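Old computers, new homes: the October clear-out
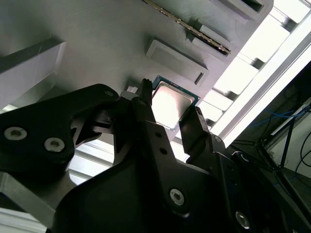 A processor sitting in its slot in a light grey plate.

Quick one this month as I'm writing it between the school run and the dentist. Lots to get through.

First, the numbers. The cupboard at Lüthi is now empty. Properly empty, you can see the back wall, which is green. Who knew. We had 105 machines signed in since spring and all but 17 have gone out again to people who asked for one. The 17 are mostly very old laptops with hinges gone. If anyone wants them for parts, speak to Remo Aebischer before the end of the month, after that they go to the recycling yard.

Where they went: the biggest lot to the homework club at Mona, the next biggest to the language classes upstairs, then singles and pairs all over the valley. One went up to Thaddäus Leitner on the top farm, who wanted it for milk records and has already rung twice about the printer. The printer was not ours, Thaddäus!

Drop-off. Still the side door, still between 4 and 6pm. NOT the front door, the bakery has asked again. Please don't leave things on the step if it's shut. We had a monitor out in the rain for a whole night and it was a nice one too.

What we can take: laptops, desktops, flat screens, keyboards and mice if they're clean, chargers if you know what they belong to. A charger with a bit of tape on it saying which laptop is worth ten in a carrier bag.

What we can't: big old glass screens, printers, fax machines, anything with a swollen battery. If the bottom of your laptop has gone curved or the touchpad is lifting, don't charge it and don't bring it to us, take it straight to the yard and tell the person at the gate. They have a metal bin for those.

Your files. Asked every month so once more. Take off whatever you want to keep before it comes to us. Photos especially. We wipe every drive the week it arrives and there is no getting it back after. Ursina Plattner does the wiping and she is very thorough. If you'd prefer to keep the drive yourself, say so at the door and she'll take it out while you wait, takes her a few minutes on most machines. Sign out of your accounts too please, a phone or laptop still locked to somebody's old email is no use to anyone and we've had 8 of those this year.

Money. The raffle and the soup lunch together came to 4,000 francs after costs, best we've ever done. Most of that is going on memory and new drives, which is what makes the biggest difference to a slow machine. A laptop from ten years ago with a new drive in it will do letters and email and video calls perfectly well. Some is going on a second workbench becuase two people at the one we've got is already elbows. Thank you to everybody who cooked, and to whoever made the pumpkin one, no name on the pot, please come and get your pot.

Repair evenings. Wumpini Ackah is running these again over the winter, back room, from 7pm. Bring your own machine and mend it with help. It isn't a drop-and-collect service, you do need to stay. Last time we had a fan full of dog hair, a desktop that only wanted its cable pushed in properly, and a keyboard with jam under it (raspberry). Bring a notebook, and your charger. Tea is there, biscuits if somebody remembers.

Wagner Mendonça is doing a beginners' hour before each one, from 6pm, for anyone who's been given a machine and isn't sure about it yet. Passwords, updates, how to spot a dodgy email, how to make the writing bigger. Portuguese or German or English, whichever suits. No need to book but come on time, he starts on the dot.

Wanted list:
Laptop bags, any size
Webcams
Small screwdrivers, the fiddly sort
Headsets for the language classes
A trolley that goes in a straight line
Somebody with a van for one morning, to take a load to Vakach

On Vakach, a few people have asked. It's the reading room that opened in the summer over the old post office. They've got tables, they've got chairs, they've got heating as of last week. What they haven't got is anything to look things up on. We've promised them four desktops and they're ready and stacked by the door, hence the van.

Still waiting on the council about the sign. No news. I'll chase.

Next newsletter will be shorter, or later, or both. Anything for it to me by the 17th please, and if you sent something for this one and it isn't in, sorry, my inbox is a state, send it agian.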